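Learning to hear the dawn chorus in Cetthorpe
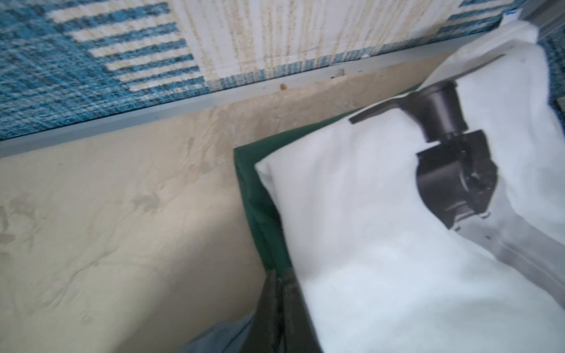

I have become a person who gets up before five on purpose, and I want to tell you about it because I haven't been this excited about anything in years. I can now lie in bed with the window open and tell you who is singing. I can't always do it, and I get the finches wrong more than I'd like, but for most of last spring the noise outside went from "birds" to a set of neighbors, and I still can't get over how quickly that happened.

I should say that I have no background in this. I grew up in an apartment over a dry cleaner, where the main wildlife was pigeons. When we moved to Cetthorpe I noticed the mornings were loud, in a pleasant way, and for two years that was as far as it went. Then I got a cold in April that wouldn't let me sleep past four thirty, and I spent a week listening because there was nothing else going on.

The first thing I noticed was that it starts with one bird. I had imagined the whole crowd waking up together, and maybe in some places they do, but at our house there's a single robin who begins when it is still properly dark. He goes up and down, up and down, in little phrases that sound like somebody reading a list they're pleased with. For a while he has the whole street to himself. Then a second robin answers from over toward the creek, and a third, and by the time you can make out the shape of the garage they are all at it.

After the robins we get the cardinals, with that clear slide down, like a toy slide whistle (once you've heard it you will hear it in every movie set in a suburb, including movies set in winter in countries with no cardinals). Then the mourning doves, which I had believed until the age of thirty-eight were owls. I told this to Hala Saber, who has been birding since she was a kid, and she was very kind about it and said it's the most common mistake there is. Then she laughed for quite a long time.

Hala got me started properly. Her advice was to learn six birds and stop. Six! I had already bought a field guide as thick as a loaf of bread and was trying to get through the warblers, which is a terrible way to begin. The warblers are small and high and fast and half of them are only passing through. She told me to put the book on the shelf, pick the six birds I heard every single day, and learn those until I couldn't mistake them for anything.

My six were the robin, the cardinal, the mourning dove, the chickadee, the song sparrow and the house wren. I'd recommend that list to anyone in this part of the country, though yours might have a titmouse where I have the wren. The wonderful thing is that once you know the regulars, a stranger jumps out at you. One morning in May there was a spiraling, fluty sort of sound behind the shed, going upward as if it were being poured the wrong way, and I knew right away it was new. I stood there in my socks on wet grass. It was a Swainson's thrush on its way north, and it stayed one morning and I have never heard it here again.

A word about the little phrases people use to remember songs. Some of them work beautifully. The chickadee really does say its name, and the white-throated sparrow really could be singing "Old Sam Peabody" if you're feeling generous. Others did nothing for me at all. The robin is supposed to be saying "cheerily, cheer up," and I have tried hard to hear it and I can't. What worked better was making up my own, however silly. The song sparrow at our place opens with a few clean notes and then falls into a jumble, and to me it sounds exactly like my father starting the car and then looking for his glasses. I've never mixed it up since.

The other thing that helped was drawing the songs. I can't read music, so I just make marks in a notebook: a slanted line for the cardinal, a row of dots for a trill, a squiggle for the wren, who seems to have no plan whatsoever. I put down the time as well, and the weather if it's unusual. The early pages are a mess and I love them. There's one from that first week that says only "the LOUD one," underlined, with an arrow pointing at nothing. I'm fairly sure now that it was a Carolina wren, which is a bird the size of a lemon with the voice of a gym teacher.

I do use an app sometimes. Plenty of birders have opinions about that, and mine is that it's great for settling a question and bad for learning. If I look at the screen first, the name goes in one ear and out the other. If I guess first, even a bad guess, I remember. So I make myself say it out loud before I check, which has led to me standing on the back step at five in the morning whispering "goldfinch?" to the dark. Our neighbor over the fence has been very polite about it.

What surprised me most is how much of the day it has changed. I hear things at the gas station now. I hear things on phone calls — last month I interrupted someone to ask if that was a blue jay on their end, and it was, and the call got a lot friendlier afterward. Hala says this wears off a bit, or at least you learn to keep it to yourself. I hope it doesn't wear off for a good long time.

It's October as I write this, and the mornings are quieter. I was dreading that, but it has turned out to be a good season for call notes, the short everyday chips and squeaks that birds make when they're not trying to impress anyone. They are much harder. A cardinal's chip is sharp and a bit metallic, and I have that one. The sparrows all sound to me like somebody flicking a glass with a fingernail, and I'm told there are differences. I have all winter to work on it.

If you want to try it yourself, my only real suggestion is to start sooner than you think you should, even now, with hardly anything singing. Fewer voices means fewer to sort out. By the time spring comes and everyone starts shouting you'll already know the ones who stayed, and you can add the newcomers as they turn up. Sit near a window, or outside if you can stand the cold. Around twenty minutes is plenty. Bring coffee. Leave the book inside for the first few mornings and just try to notice how many different voices there are, with no names at all, and which direction they come from.

I'm planning to add two birds to my list by March. One will be the white-breasted nuthatch, who is out there most mornings making a sound like a very small tin horn. The other I haven't picked yet. Hala is lobbying hard for the brown creeper, which has a call so thin and high that she says I should learn it while my ears are still good enough. If you have a favorite, tell me in the comments, and please tell me what you think it sounds like. The stranger the better!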